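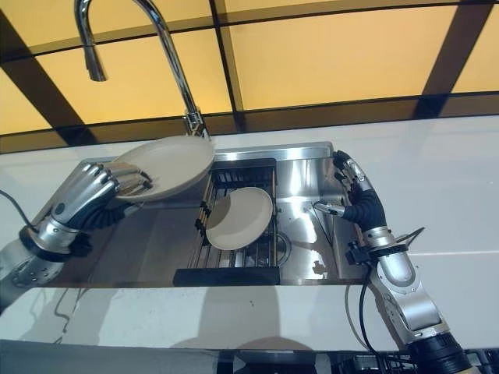
About Salereo

Salereo is a water treatment and plumbing company. We test well and town water, install softeners and filters, replace kitchen and bath fixtures, and service what we put in. Most of our customers are homeowners. The rest are small restaurants, dental offices, a few churches, and two apartment buildings whose owners have been with us from the start.

The company was set up by Ingvar Hedegaard and Poul Ladefoged, who had both worked for a larger well-drilling outfit and kept getting the same phone call after a well was finished: the water is coming, but it stains the tub. Drillers did not handle that, and the plumbers in the county mostly sold one brand of softener and set it to the factory numbers. Ingvar bought a used van and a titration kit. Poul stayed at his old job through the first winter and came over in the spring.

We still do a lot of stained tubs.

What we do

Water testing. We take samples at the wellhead or at the point where the line enters the house, and a second one at the kitchen tap. Hardness, iron, manganese, pH and total dissolved solids are measured on site while you wait. Bacteria, nitrate, arsenic and lead go to a certified laboratory, and the lab's own report is mailed to you along with our notes. You own the results. You can take them to another company for a quote, and people do.

Softeners and filters. We install ion exchange softeners, iron and manganese filters, acid neutralizers, carbon tanks, ultraviolet units, and reverse osmosis systems under the sink. Each unit is sized from the test results and the number of people in the house. A softener that is too large wastes water during regeneration and can let the resin sit too long between cycles, so we ask about bedrooms that stand unused and about children who are away at school.

Kitchen and bath fixtures. Faucets, sinks, shower valves, tub fillers and shutoff valves. If you have already bought the faucet, we will install it. We do not add a charge for parts bought elsewhere, but we can only warranty our labor on them.

Service. Salt delivery, filter changes, resin cleaning, lamp replacement on ultraviolet units, and repairs. We service other companies' equipment when we can get parts for it. There are a few older valve heads we no longer open up, and we will tell you on the phone if yours is one of them.

We do not drill wells, pump septic tanks, or work on gas lines. The office keeps a list of people who do.

The Bisgaard shop

Our office and shop are in the old Bisgaard feed building, across the road from the grain elevator. The family name is still painted on the north wall and we agreed to leave it there when we bought the place, which is why delivery drivers and some of our customers call us Bisgaard. Both names will get your package here.

The front half is the office and showroom. The showroom is small and has working displays, so you can try a faucet handle and feel how a spray head pulls down and goes back. The rear half is the parts room and the bench where valve heads are rebuilt. There is a loading door on the east side for customers who pick up their own salt. Back up to it and ring the bell.

Parking is gravel and gets soft in March. Use the side nearest the road if you are in a low car.

The people

Ingvar Hedegaard runs the field crew and does most of the first visits. He holds a master plumber's license and is the person to ask about iron bacteria, low well yield, and anything that smells like sulfur.

Poul Ladefoged handles design and ordering. If you received a drawing with your estimate, he made it. He also keeps the records on every system we have installed, including the ones that went in before we had a computer. Those are on index cards and he can usually find them faster than the others.

Zorica Dervishi manages the office. She schedules visits, sends invoices, and sets up payment plans. Before coming to Salereo she spent several years in the billing department of a rural water district, and she can explain most town water bills line by line if you bring one in.

Chiamaka Okoro is our water chemist. She reviews every laboratory report before it goes out and writes the notes that come with it. She also teaches the free well owners' class each October at the county library. The class covers how a private well is built, what to test for and how often, how to shock-chlorinate a well after a flood, and how to read a lab report. Bring a jar of your own water and she will run a hardness test on it.

Baptiste Courtois is the lead installer for kitchens and baths. He came to us from a cabinet shop, and he does his own cutting when a countertop needs a new hole. He asks for the sink base to be emptied before he arrives, and for the name of whoever made the countertop if you know it.

How a job usually goes

You call or write, and Zorica asks a few questions: well or town supply, age of the house, what you have noticed, and whether there is any treatment equipment already in place. If the trouble sounds like something you can fix yourself, such as a clogged aerator or a bypass valve left in the wrong position, she will say so.

Next is a visit for testing. It takes around 90 minutes in most houses. We need access to the pressure tank or water meter, the water heater, and the main electrical panel. Please do not run a load of laundry just before we come.

The estimate is sent in writing, normally within 4 working days, or later if we are waiting on a laboratory. It lists the equipment by model, the labor, the cost of salt or filters for the first year, and the amount of water the system will use. It stays good for 90 days.

If you go ahead, we ask for a deposit to order equipment. The balance is due after the system has been running for 2 weeks and we have come back to test the water again. If the numbers are not what we wrote in the estimate, we adjust or replace the equipment before sending the final invoice.

Old equipment is taken away unless you want it. Brine tanks are popular as rain barrels, but they should be rinsed several times before the water goes on a garden.

Equipment we use

We buy control valves and tanks from Trimeo and cartridge housings from Kokano. We chose them because the parts can be ordered separately and the valves can be rebuilt on a bench. Neither company pays us to carry their products, and we have installed other makes when a customer had a good reason.

For fixtures we do not have a house brand. We keep a stock of cartridges, hoses, and seat washers for the models we see most often, and we can order for many others. If your faucet drips and you do not know who made it, take a picture of the base and the handle and send it to the office, or bring in the old cartridge.

Hard water is rough on polished finishes. Wipe the faucet with a soft cloth and plain water, and dry it. White vinegar diluted by half will take off light scale if it is rinsed away within a few minutes. Do not use abrasive pads or anything with bleach in it on chrome.

Service area

We cover the whole county and the two townships south of the river. There is no travel charge inside that area. Beyond it we will go as far as 100 miles for restaurants and apartment buildings, with mileage added to the estimate. For houses that far away we would sooner give you the name of someone closer.

Licensing and insurance

Salereo is licensed for plumbing and water conditioning work and carries liability insurance and workers' compensation. Copies of the certificates are kept at the front desk and can be emailed to you or your building manager. Permits, where the town requires them, are pulled by us and itemized on the invoice at cost.

Contact

The office is open weekdays. Messages left after closing are returned the next working morning. Customers with a Salereo system who have a leak or no water should use the number on the sticker on the tank, which rings through to whoever is on call.

Page last updated January 22, 2026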